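Open day at the Durken workshop this morning and I'm still buzzing. Posting a few things before I forget them all!

First up: hand-held grippers. You hold one in each hand and do a chore the way you'd do it at home, and the recordings become training material for the robot. The chore today was the water dispenser.

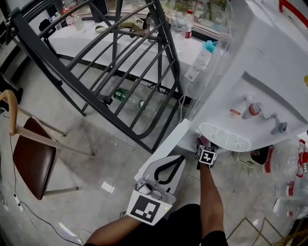

Yiğit Sezer ran the session and took every question going, including mine (I had a lot). He says the little black-and-white square markers are there for tracking where the hands go.

They're hoping for 605 recordings of this one chore by October. They have 114. I love that they just told us the number - no big speech, straight on to the next run.

Groups were capped at 8 so everybody could get close. Good call, the upstairs room has a stairwell in it and you do have to watch your feet.

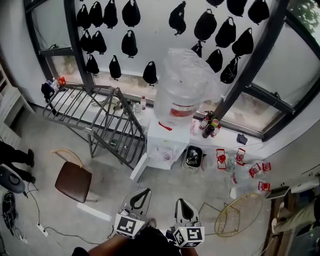

WHAT I ASKED ABOUT

Mostly cups! Small ones are a pain, apparently. Squeeze too hard and they buckle, too soft and they slide. Taps are easier than I'd have guessed.

Also got chatting with two people from Hukden who'd come over just for this - they want to try the same thing with coffee machines.
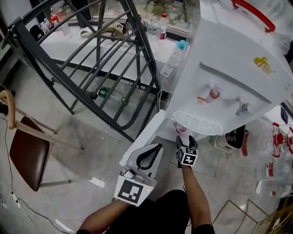
Do you need any experience to try the grippers?
Anyone could have a turn after a short safety talk. It took me a few tries to stop pinching too early.

Next one is at Taşdemir, some 200 places, sign-up at the front desk. I'm going!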